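스토버 디지털 도어락, 두 달 써 본 이야기

집을 세놓거나 내놓아 본 분들은 아시겠지만, 열쇠 하나 때문에 오후를 통째로 날리는 일이 참 많지요. 저도 탈푸르 언덕길의 작은 타운하우스를 내놓으면서 그랬어요. 집 보러 오신다는 분이 있을 때마다 버스를 타고 가서 문을 열어 드리고, 또 기다렸다가 잠그고 돌아오고... 그러다 중개를 맡아 주신 고피나트 셰노이 씨가 스토버 도어락을 한번 달아 보라고 하셔서, 속는 셈 치고 주문했습니다.

설치는 생각보다 오래 걸렸어요. 설명서에는 20분이라고 적혀 있는데 저는 거의 60분이 걸렸답니다(드릴을 찾느라 헤맨 시간까지 넣어서요!). 우리 집 현관문이 오래된 편이라 기존 자물쇠 구멍과 새 받침판이 살짝 어긋났거든요. 동봉된 보강판을 대니 깔끔하게 가려졌고, 손잡이 색도 문과 잘 어울려서 괜히 몇 번이나 열었다 닫았다 했어요.

제일 마음에 드는 건 역시 임시 비밀번호예요. 방문 약속이 잡히면 그 시간에만 되는 번호를 만들어 문자로 보내 드리면 끝이고, 누가 언제 들어왔는지 기록도 남습니다. 기록은 300건까지 저장된다고 하니 집 한 채 파는 동안에는 넉넉하지요. 잠기는 소리도 묵직하고 점잖아서 좋아요. 예전에 쓰던 이르니미크 제품은 잠길 때마다 삐 소리가 어찌나 크던지, 옆집에 늘 미안했거든요.

아쉬운 점도 적어야겠지요. 숫자판 불빛이 낮에는 좀 어두워서 볕이 드는 현관에서는 손으로 그늘을 만들어야 번호가 보여요. 앱에서 임시 번호를 지우려면 메뉴를 한참 들어가야 하는 것도 답답하고요. 건전지 덮개는 꽉 끼어서 손톱이 짧은 저는 동전을 써서 열었습니다. 그래도 집을 비워 두고 보여 주는 분이라면 저는 기쁘게 권하고 싶어요. 혼자 사시는 부모님 댁에도 괜찮을 것 같아서 11월에 친정에도 하나 달아 드릴까 생각 중이랍니다.
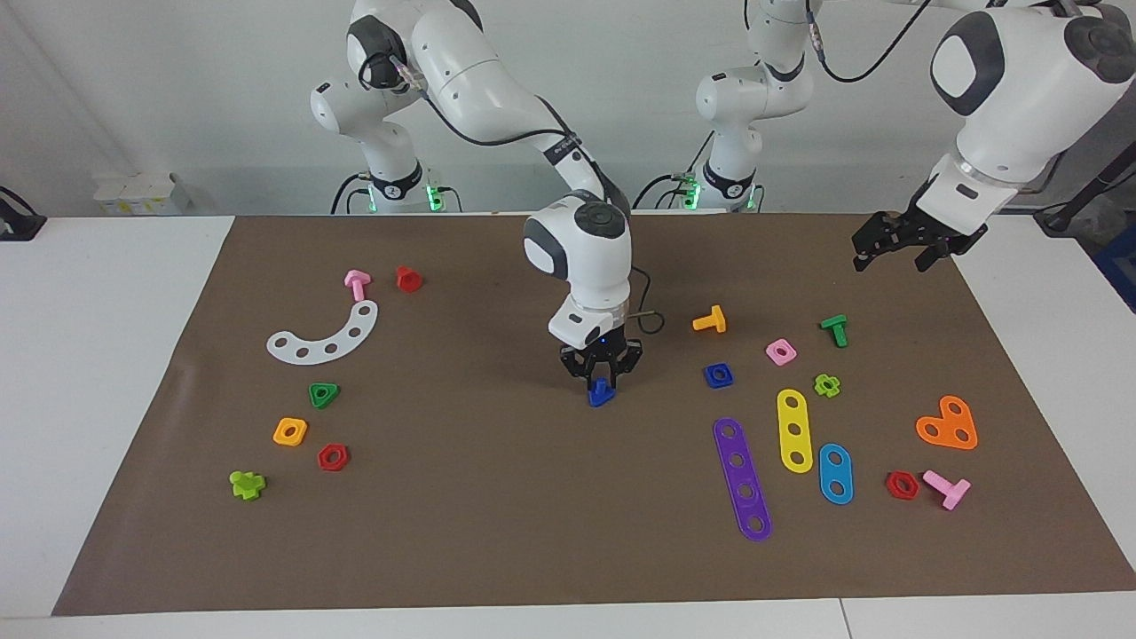

매트 위의 알록달록한 플라스틱 조립 부품들
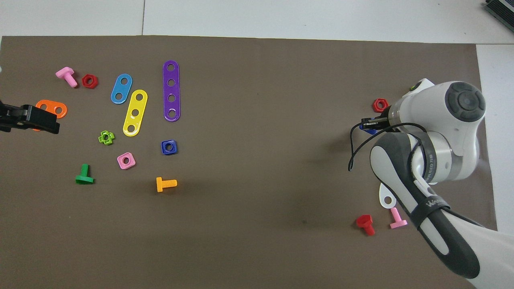
파르바티 매슈: 글 잘 읽었어요. 저도 같은 걸 세놓은 집에 달았는데, 임시 번호는 만들 때 종료 시각을 정해 두면 따로 지우지 않아도 저절로 없어져요. 숫자판이 어두운 건 저도 똑같네요. 그리고 비 들이치는 현관이면 덮개를 따로 사시는 게 좋아요. 저는 스카트몬트 걸로 씌웠는데 잘 맞습니다.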